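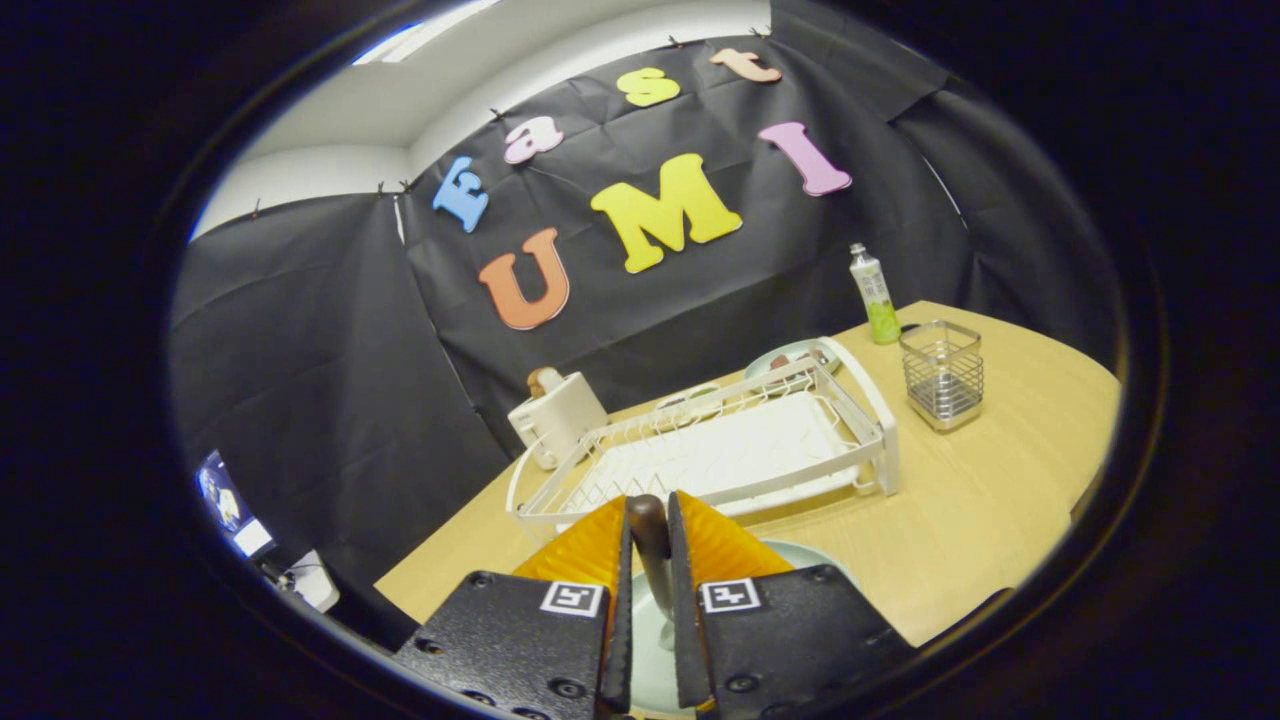

Rahel Schwaiger has eaten lunch at the same diner in Mandon for 42 days running, and she would like it known that she wasn't paid. “I paid them,” she says. “Every time. I have the receipts.”

Her book on small-town lunch counters runs 543 pages, three of them on coleslaw. Was there pressure to cut? “My editor wanted the coleslaw gone. I offered him the index.”

She starts on pie in April – Dallach first, then Turkness. “I hear the crust in Turkness is bad,” she says. “I can't wait.”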